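Handheld gripper inspection checklist
Bokenitz site, kitchen corner and open office. Completed October 4, 2019

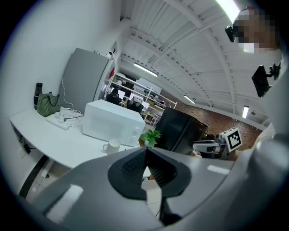
Gripper pair at the microwave table, second unit on the right with marker cube fitted.

Reason for inspection: left unit failed to release during a mug task. Operator reported jaw stuck closed after trigger let go. Work stopped and unit tagged.
Inspected by: Nadiia Zinchenko
Checked by: Tharushi Nanayakkara

1. Housing, both units: PASS
No cracks found. Screws tight.

2. Grip pads: FAIL (left unit)
Pad lifting at the inner corner and catching on the jaw. Pads are due for change at 3000 cycles; the log shows no change since January.

3. Jaw travel: FAIL (left unit)
Opens to 60 mm by hand, sticks on return in 2 of the test pulls. Right unit free over full travel.

4. Trigger spring: PASS
Replaced last service. Vosero part, correct type.

5. Marker cube: PASS
Seated square, print clean, no play in the mount.

6. Rig display and straps: PASS WITH COMMENT
Battery at 98 per cent. Chest strap buckle stiff, to be watched.

7. Cables and power strip: FAIL
Power strip and white cables lying in a tangle on a folded cloth on the table. Move strip off cloth and tie cables back before work restarts.

8. Items on table: COMMENT
Mug near the front edge. Set back from edge between runs.

9. Walkway behind operator: PASS

Actions
Left unit: fit new pads, clean jaw pivot, repeat item 3. N. Zinchenko.
Power strip: T. Nanayakkara, same day.
Spare pads to be ordered from Fedoruk. Stock at nil.

Left unit not to be used until item 3 is signed again. Right unit may be used alone.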